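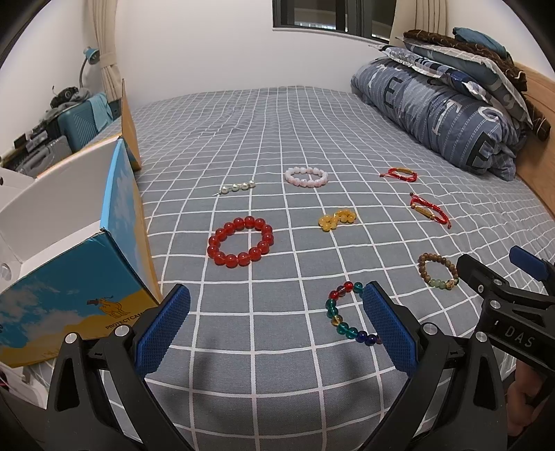
The Flotow Furnished Interiors Register is a structured record of furniture, finishes and soft furnishings in the shared and display spaces of apartment buildings. It was compiled by the Ackroyd design practice for use by specifiers, building managers and researchers who need comparable information on how such rooms are fitted out. Each entry describes one item in one room, together with its colour, material and supplier category. Textiles are recorded by ground colour first and figure second, so that a grey bed sheet with a white grid pattern is entered as ground "grey", figure "white", motif "grid". Loose belongings lying on a bed, such as bead bracelets, are outside the scope of the register and receive no entry.

Contents of this file

Summary
Files supplied
Field definitions
How the records were collected
Colour and pattern coding
Quality checks
Known gaps
Permitted uses
Corrections and contact
How to cite

Summary

The register covers 240 rooms in 30 buildings. All of the buildings are occupied, and all contain at least one space that residents share. Rooms fall into six classes: lobby, lounge, dining room, work room, guest suite and display apartment. Guest suites are included where they can be booked by any resident. Display apartments are included where they were furnished at the time of the survey and open to the public on a Saturday or by appointment.

The furniture table holds most of the detail. The finishes table is smaller and covers floors, walls, ceilings and fixed joinery. Soft furnishings have a table of their own, as the coding used for fabrics did not sit well beside the coding used for paint and stone.

The register does not include prices. An earlier draft carried a cost band for each item, but the bands had been supplied by different people on different bases, and the field was withdrawn before release.

Files supplied

rooms.csv
One row per room. Holds the room class, floor area, storey, main aspect and ceiling height.

furniture.csv
One row per item of loose furniture. Linked to rooms.csv by room_id.

finishes.csv
One row per surface. Linked to rooms.csv by room_id.

textiles.csv
One row per textile item, including curtains, rugs, cushions, upholstery covers and bed linen. Linked to rooms.csv by room_id and, where the textile belongs to a piece of furniture, to furniture.csv by item_id.

colour_terms.csv
The controlled list of colour names, with notes on use.

changes.txt
A plain list of corrections made between versions.

All tables are comma-separated and encoded as UTF-8. Empty cells mean that a value was not recorded. The word "none" is used only where the surveyor looked for a feature and found it absent. Users importing the tables into spreadsheet software should set room_id and item_id to text, as leading zeros will otherwise be lost.

Field definitions

room_id
A code assigned by Ackroyd. It has no meaning outside the register and cannot be used to identify a building.

room_class
One of the six classes given in the summary. Rooms that serve two purposes are placed in the class that takes up the larger share of floor area. The second purpose is given in room_notes.

floor_area
In square metres, measured to the inside face of the walls. Fixed joinery is not deducted.

item_type
A term from the Gravotine furniture list, which Ackroyd uses on its own projects. Where the list has no suitable term, the nearest broader term is given and the surveyor's wording is kept in item_notes.

material_main
The material that makes up most of the visible surface. A table with a timber top and steel legs is entered as timber.

material_second
Completed only where a second material is plainly visible from standing height.

condition
Good, fair or worn. This is the opinion of the surveyor and should be read as such. It does not amount to an assessment of safety or of fitness for purpose.

fixed
Yes or no. An item is fixed if it cannot be moved without tools.

supplier_category
Catalogue, made to order, salvaged or unknown. Individual suppliers are not named.

motif
Applies to textiles and wall coverings. Permitted values are plain, stripe, check, grid, floral, figure and other.

How the records were collected

Rooms were surveyed in person by staff of Ackroyd working in pairs. One surveyor measured the room and recorded finishes while the other recorded furniture and textiles. The entries were made on the Brureo survey form, a fixed form with drop-down lists for every coded field and a free text box at the foot of each page. The two surveyors compared their entries before leaving the room.

Building managers were given notice of each visit and were asked to leave the rooms in their ordinary state. Furniture that had been moved out for cleaning was recorded if the manager could show where it was stored. Seasonal decoration was left out.

Visits to lounges and dining rooms were made in the morning where possible, when those rooms are least used. Guest suites were visited between bookings. In a small number of cases the linen had been stripped from the bed and the textile entries for that suite are limited to curtains and rugs. These rooms carry the value "partial" in the survey_status field.

Residents were not interviewed, and no record was kept of who was using a room. Photographs were not part of the survey method and none are supplied with the tables.

Colour and pattern coding

Colour names come from the controlled list in colour_terms.csv. The list is short on purpose. Trials with a longer list led to frequent disagreement between surveyors, above all among the off-whites and the browns. Where a surveyor was in doubt between two neighbouring terms, the instruction was to choose the more general of the two.

Colours were judged by eye under the lighting normally used in the room. Paint and fabric references were not sought from suppliers. The register is therefore suited to questions about broad use of colour, and unsuited to matching or reordering.

For patterned textiles, the ground is the colour that covers the larger area. Where two colours cover much the same area, the darker is entered as the ground. The distinction between check and grid caused some difficulty. A check has filled squares of differing colour. A grid has lines crossing on a single ground. Imogen Pearce reviewed all entries under both headings and moved a number of them before the present version was issued.

Multicoloured items with no dominant colour are entered as "mixed". Users should not treat this term as a colour when preparing charts or summaries.

Quality checks

A second visit was made to 30 rooms by a different pair of surveyors, who worked without sight of the first set of entries. Agreement was strong on item type and on whether an item was fixed. It was weaker on condition, where the fair and worn grades were often exchanged. The grades have been kept, though users may wish to combine the two lower ones.

Automated checks were run on all tables for missing links, repeated identifiers and values outside the permitted lists. Floor areas were compared with building plans where plans could be obtained. Differences were settled in favour of the site measurement unless there was a clear error of entry.

Carol Cropper carried out the final review of the free text notes. Roughly 1000 notes were shortened or reworded to remove the names of buildings, managers and tradespeople.

Known gaps

Buildings took part by invitation and the register is not a representative sample of apartment stock. Larger and newer buildings are over-represented. Buildings without a resident manager are almost absent.

Outdoor areas are not covered. Rooftop terraces and pool surrounds were surveyed in the first month of work, but the form had no proper provision for weather exposure and the entries were set aside.

Lighting is recorded only where the fitting is a loose item, such as a table or floor lamp. Ceiling fittings do not appear in any table.

Material entries for upholstery should be treated with care. Surveyors were not permitted to turn over cushions or inspect labels, and many synthetic and natural fabrics could not be told apart by touch. The general term "woven textile" is used in all such cases.

Display apartments are furnished to support sales. They should be analysed separately from rooms in daily use, and any published result that combines the two should state that it does so.

Permitted uses

The register may be used for research, teaching and the preparation of design guidance. It may be copied and adapted provided that the source is named and changes are stated. It may not be used to rank individual buildings or to support a claim about the quality of a particular manager or supplier.

No attempt should be made to identify buildings by comparing floor areas with published plans. Users who believe that a building can be identified from the tables are asked to notify Ackroyd before publishing.

Corrections and contact

Errors should be reported in writing to the register desk at Ackroyd, quoting the room_id and, where relevant, the item_id. Reports are acknowledged on receipt. Accepted corrections are entered in changes.txt and appear in the next version. The tables are next due for revision in August.

How to cite

Ackroyd, Flotow Furnished Interiors Register, version three. Please include the version in all citations, as room identifiers were reassigned after version two.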